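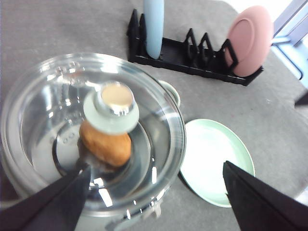 Pot lids

A pot lid is the cover that sits on top of a cooking pot or pan. I've been writing these kitchen entries for a while now and I kept putting this one off, thinking there'd be two paragraphs in it at most. Then I started reading, and asking people, and lifting every lid in my own cupboard, and well, you can see how long the page got.

The basic job is simple enough. When water gets hot it turns to steam, and steam carries a lot of heat away with it. Put something over the pot and most of that heat stays put. The water boils sooner, the burner can go lower, and the windows don't fog up so badly. That goes for a tiny milk pan and for the giant stockpot my aunt brings out for weddings.

What happens under the lid

Steam rises, hits the underside of the lid, cools a little and turns back into drops. The drops run together and fall back into the food. Cooks call this basting when they want it and "why is my stew so thin" when they don't. With the lid on, a sauce barely thickens. With it off, or pushed to one side, the water leaves and the flavor gets stronger. I'd say half the recipes I ruined in my twenties were ruined by having the lid in the wrong state for too long!

The shape matters more than I expected. A domed lid sends the drops toward the edge, where they run down the wall of the pot. A flat lid lets them fall wherever they like. Some heavy cast iron lids have little bumps on the underside so the drops come down all over the roast (I own one of these and love it, though I couldn't swear to you that the meat is any juicier).

A lid also traps a bit of pressure, but only a bit. An ordinary lid just rests there by its own weight and lifts when the steam pushes. Pressure cookers are a different animal, with a locking ring and a safety valve, and they get their own entry.

Kinds of lid

Glass. The one most of us have these days, usually tempered glass with a metal band around the outside. You get to check on the food without letting the heat out, at least until it steams up. Glass lids are fine on the stove, and most are fine in a moderate oven, where the weak point tends to be the knob. The maker's limit in the oven is often lower than the limit for the pot itself, so check both. My Kesteo set is marked 400 degrees for the pots and a good deal less for the lids, and I cooked with it for two years before I noticed.

Metal. Stainless steel or aluminum, light and very hard to break. A dented one will rattle forever. My grandmother's were all aluminum and not one of them sat flat, and I can still tell you which pot was boiling by the sound.

Cast iron. Heavy, seals well, holds heat after the burner is off. You want two hands and a good potholder.

Clay. Usually comes with a clay pot, and often glazed only on one side. Don't put a hot one down on a cold counter.

Wood. Common in parts of East Asia, including the drop lid, which is smaller than the pot and floats right on the food. It keeps everything under the liquid so that vegetables cook evenly in a small amount of broth. I cut mine out of parchment paper, which is a perfectly respectable cheat.

Silicone. Floppy disks that suck down onto the rim. Great on leftovers. Mine smell of onion and I've stopped fighting it.

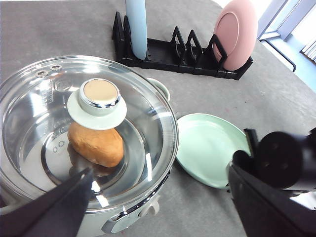 This page was last changed on January 13, 2019.

Steam vents

Many glass lids have one or more small holes, often lined with metal so the glass doesn't chip. They let steam out slowly so the lid doesn't hop up and down and spit starchy water all over the burner. For rice, I find a small vent works nicely. For pasta it mostly delays the boil-over by a minute or so, and I still end up wiping the stove.

Lids without any hole give you a tighter fit, and that's what you want for a long braise. If you've got a vented lid and a braise planned, lay a sheet of foil across the pot before the lid goes on. Crimp it around the edge. It's ugly and it does the trick.

Some makers sell lids with a sliding vent that opens and closes. The Cedik I had worked beautifully for one winter, and then the slider gummed up with tomato and never moved again. Friends with the same lid tell me I should've soaked it.

Baking under a lid

Bread people are lid people. A loaf baked in a hot covered pot makes its own steam, and that steam keeps the outside of the dough soft for longer so it can stretch as it rises. Take the lid off for the last part and the crust gets its color. The usual advice is 20 minutes covered and then however long it takes uncovered. For this you'd want cast iron or clay, with a knob that can take the heat (plastic knobs can't, and the smell is something you remember).

My standard small loaf, since somebody always writes in to ask, takes 400 grams of flour. I also warm up day-old rolls in a lidded pot over the lowest flame with a spoonful of water flicked in. They come back softer than they do in the toaster, and the crust suffers a little. I'll take that trade at breakfast.

Sizes and fit

Lids are sold by the inside width of the pot, measured straight across the top from inner rim to inner rim. People measure the outer edge, get a number that's too big, and come home with a lid that slides around. If you can't find your exact size, a slightly larger flat lid will do for simmering. A smaller one falls in, and that's how I lost a pan of custard.

Universal lids have stepped rings on the underside so they fit several pots. I have mixed feelings about them. They save a ton of cupboard space, but the food gets into the steps, and none of the fits is quite as snug as a proper one.
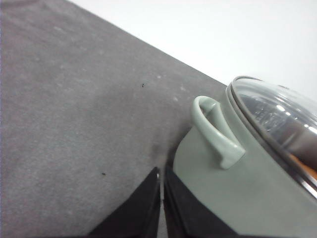

Can a lid from one set be used on a pot from another?
It can if the inside width matches and the rim of the pot is the same general shape. Take the pot with you to the store if you're in doubt.

Where people collect them

There are lid collectors! I had no idea either. The one collection I've visited is in a back room of a kitchen shop in Jabłońska, hung floor to ceiling, with 800 lids according to the card on the door. The oldest were wooden, with rope handles worn dark and smooth. There was a whole wall of enamel ones in every shade of blue, many chipped down to black at the edge, and a shelf of lids with the pots long gone. I went in May, stayed the entire afternoon, and bought a replacement knob on the way out as a thank-you.

The shop also stocks spare parts from Skudora, mostly knobs, washers and the short screws that go up through the middle. Those screws get lost constantly. Any hardware store will probably have one that fits, but bring the knob along, and pick stainless so it doesn't rust in the dishwater.

Care and cleaning

- Let a hot glass lid cool before it goes under the tap. A sudden chill can crack it, or weaken it so that it goes later on for no reason you can see.
- Clean under the metal band with an old toothbrush. Brown gunk collects there, and dish soap with a little baking soda shifts most of it.
- Tighten the knob by hand now and then. If it spins, the washer has likely gone flat.
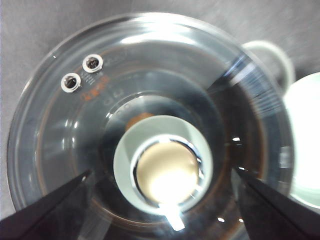

- Poke out the vent holes with a toothpick. Dried starch will block them completely.
- Throw out any glass lid with a chip or a deep scratch, even if it's your favorite.
- Store lids upright in a rack, or upside down on their own pots with a dish towel between. I use an old letter sorter and it's held up fine.

See also: Dutch oven; Double boiler; Trivet; Potholder; Pressure cooker

Contact | Copyright 2019, all kitchen entries | Back to top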